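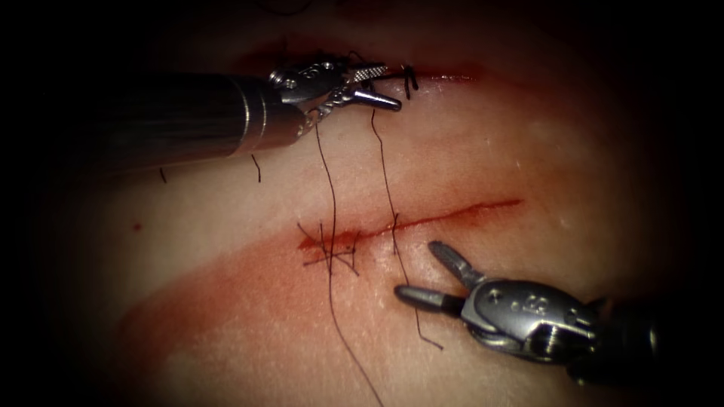 Figure 7.1. Two instruments at work with black suture over a pair of cuts.

Contents Previous Next Glossary Index

Chapter 7
Thread, Towels, and Other Soft Things

By Nadine Hamdan
21st June

My grandmother kept her sewing basket on top of the refrigerator, which meant that anybody who wanted a button sewn back on had to ask somebody tall first. I must have watched her mend a thousand things, and what I remember best is how little she looked at her hands. She looked at the television, or out at the yard, or at me, and the needle went in and out and the thread came along behind it without a tangle (or if there was a tangle, she gave it a little shake and it was gone). It never crossed my mind that she was doing anything hard.

In the last chapter we met machines that lift, stack, and bolt. They are strong and quick, and most of them have been at it for a long time. The question we take up now is one that my students ask every year, usually in the first week and usually with a basket of clean laundry at home on their minds: can a machine do the chores yet? I mean the folding, the mending, the wiping down, and the shop-floor jobs that are really chores with a time clock attached, such as bagging, trimming, sorting, and stitching. The short answer is some of them, some of the time, with somebody nearby. The long answer will take us the rest of this chapter, and I hope you'll find it as interesting as I do!

Let me start with a visit. A few years ago, in October, I spent two days at the Jarkurow laundry in Plasitz, where sheets and towels come in by the truckload from hotels up and down the valley. The ironing line there was a marvel. A worker clipped two corners of a damp sheet to a rail, and from then on the machine had it: spread, pressed, folded, and stacked, 300 sheets before the morning break. I stood there with my paper cup of coffee going cold and thought, well, there it is, the problem is solved.

Then I turned and looked at the other end of the room, where the sheets came out of the dryers in great knotted heaps. People stood around a table pulling them apart. They would reach in, find an edge, follow it along to a corner, let go, find the next corner, and pass it over. No machine in the building could do that job. The company had tried one, called Hernorar, and it was parked by the back wall with a dust sheet over it. It could find a corner on a flat sheet very nicely, the shift lead told me, but a heap was a different animal. She was fond of it all the same and hoped they would give it another try.

I tell that story because it holds most of what we need. The ironing line works so well because a person has already done the confusing part. Once the corners are clipped, the sheet has only one way to go. Before that, it can be in more shapes than anyone could ever list, and each time you touch it, it takes on a new one. A bolt stays a bolt when you pick it up. A sheet, a sock, a slice of cheese, or a piece of thread won't do you that favor.

Thread is the purest case, and so we'll keep coming back to it. It weighs next to nothing, it bends wherever it likes, and it tangles with itself. The smallest tug at one end may move the other end a lot or not at all. And yet sewing is an everyday task, one that people learn at a kitchen table, and the surgeon's version of it rests on the same plain moves: put the needle in, bring it out, draw the thread through, tie, trim, and go on to the next one. Look at the work partway along, with one cut already closed by a row of black stitches and a second one still open and waiting between the tips of the tools. The jaws are small and the metalwork is lovely, but what I would like you to notice is the long loose thread lying across the lower part of the pad, with a small loop curling up in it. Whoever or whatever is guiding the tools has to know where that thread is, and where it will be after the next pull.

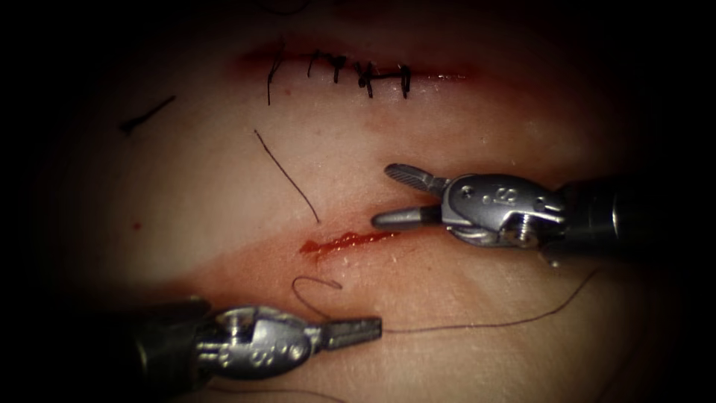 7.1 Who Is Doing the Work?

Before we can say whether a machine can do a chore, we have to be a bit fussy about what we mean by "do." Three arrangements turn up again and again, and they are easy to mix up, because from the outside they can look exactly alike.

In the first, a person moves a set of controls and the machine copies the movement somewhere else. This is called teleoperation. All of the judgment belongs to the person, and the machine lends its reach, its steadiness, or its small size. When you see a beautiful piece of work done by a metal hand, it is always worth asking whether there was a person's hand at the other end of the wire.

In the second, the machine handles one piece of the job and hands the rest back. The ironing line in Plasitz is like this. So is a sewing machine that stitches a straight seam very fast while a tailor turns the cloth. Most useful automation lives here, and I suspect it will go on living here for a good while.

In the third, the machine is given the goal and left to it. It has to see the state of things, choose a move, make the move, check what came of it, and begin again. It also has to recover when a move goes badly — and with soft things, moves go badly all the time.

A picture by itself can't tell you which of the three you are looking at. Neither can a short video, I'm sorry to say, though a great many people have been excited by short videos. When you read a report about a robot that folds shirts, write the three arrangements in the margin and see whether the report gives you enough to circle one. You may be surprised how often it doesn't.

There is also the matter of the start and the finish. Somebody threads the needle. Somebody picks up the scraps. At Awad, a small alterations shop near where I used to live, the owner once timed the hemming of a pair of trousers and found that the seam itself was the least of it. The pinning, the turning, the pressing, the hunting for the matching thread, and the tidying up of the cut ends made up nearly all of the job. A machine that sewed the hem in no time at all would have saved her hardly anything, and she was quite cheerful about telling a machine salesman so.

You can see the same sort of clutter in close work with suture. Stitches make up the part we would show to a visitor, but look at what else is lying about: a curved needle resting on the pad beside the gripper, loose lengths of dark thread, and a light brown strand running from the tip of the jaws off to one side. Each of those is one more thing to keep track of, and one more thing that might catch. A person learns to see past the stray bits without thinking. For a machine, telling a scrap of thread from the thread that matters is a job in its own right, and we will give it a section of its own later on.
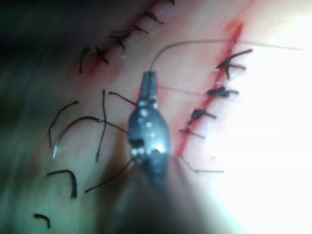
7.2 A Fair Test for a Chore

Suppose, then, that someone offers you a machine and says it can do a chore. How should you test it? I'd suggest living with the chore yourself for a little while first. Fold a basket of towels slowly, and say out loud each thing you do. You will find yourself saying things like "I shook it out," "I felt for the thick edge," "I thought it was a towel but it was a bath mat." Those small remarks are the real specification, and they are worth far more than the words "fold the towels."

Then ask for the ordinary mess. Let the towels be damp, or tangled, or mixed with a child's pajamas. Let the light be poor. Ask to see the whole stretch of work from start to finish, including the minutes when a person steps in to help, and keep a note of each time that happens. A machine that needs help now and then may still be well worth having, just as a new apprentice is, but you want to know how often and what for.

Last, think about what a mistake would cost. A badly folded towel can be shaken out and folded again, and the worst that happens is a lumpy shelf. A dropped plate is gone for good. A stitch pulled too tight can tear what it was meant to hold. The same level of skill may be plenty for the first chore and nowhere near enough for the third, so we can't hand out one grade for "handling soft things" and be done with it.

Before You Read On

Choose a chore you did this week that involved something soft or stringy. Shoelaces are fine, and so is making a bed. Write down the moves in order, as many as you can catch, and mark the ones where you used touch more than sight. Bring the list with you to Section 7.3, where we will try to write the first few moves as instructions for a gripper with two jaws and no sense of feel at all. The worksheet on page 207 has room for it, and there is space at the bottom for the part where you got stuck.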